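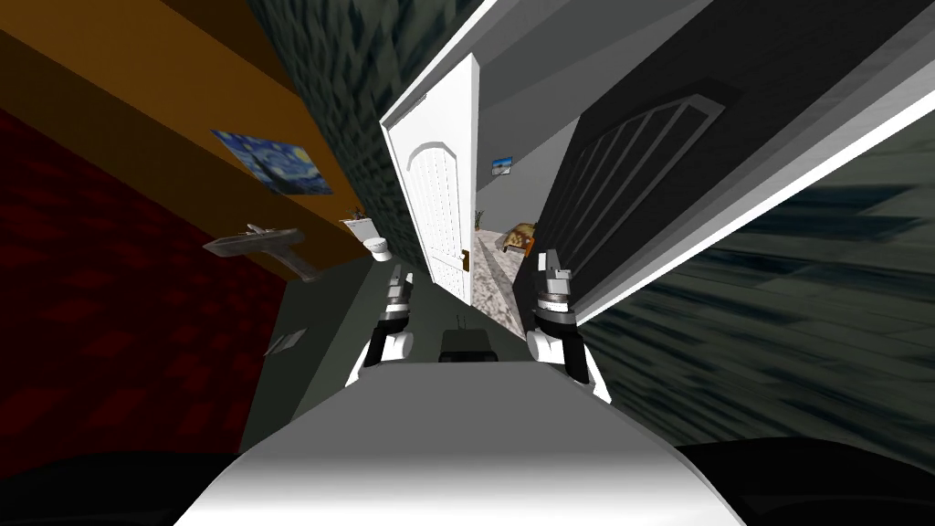
Bathroom cleaning is the household chore I would most like to hand over, so I spent April testing how close a two-armed mobile robot gets to it in simulation. The short version: the wiping is tolerable and getting into the room is still the hard part.

The setup is Furnov for the rooms and Bundell for the control policy. Each trial starts in a randomly chosen flat. The robot has to pass through the bathroom door, reach the basin, wipe it and leave. I ran 2,648 trials over the month, mostly overnight on one desktop machine.

It completed the whole job in 838 of them. Of the failures, 518 happened at the doorway, before any cleaning had been attempted. The usual pattern is that the base commits to a line through the opening while one arm is still held too wide. The elbow touches the trim, the controller reads the contact as a small disturbance, and pushes. Folding both arms before entry helps, but the policy then has to unfold them in a space barely larger than the robot, with a toilet on one side and a wall on the other.

Round knobs are worse than lever handles. A parallel gripper can hold a knob well enough, but turning it while the base reverses needs coordination that Bundell does not have yet. I gave up and started most runs with the door open. Treat the numbers above with that in mind.

Wiping goes better than I expected. The basin is a fixed shape, the force limits are simple, and a missed patch can be done again. Taps are the exception — the cloth catches behind them and the simulator's cloth model is poor, so I don't trust either the successes or the failures there.

I also tried the Hauser planner in place of the learned base motion, for 300 trials. It hit the door frame less often and took far longer, sometimes stopping outside the room until the time limit. Somebody paying for a cleaner would not be pleased with either.

Next is the Nakow room set, which has narrower doors and bath mats. I expect the mats to cause trouble with the wheels. Config files will go up once I have removed the hard-coded paths.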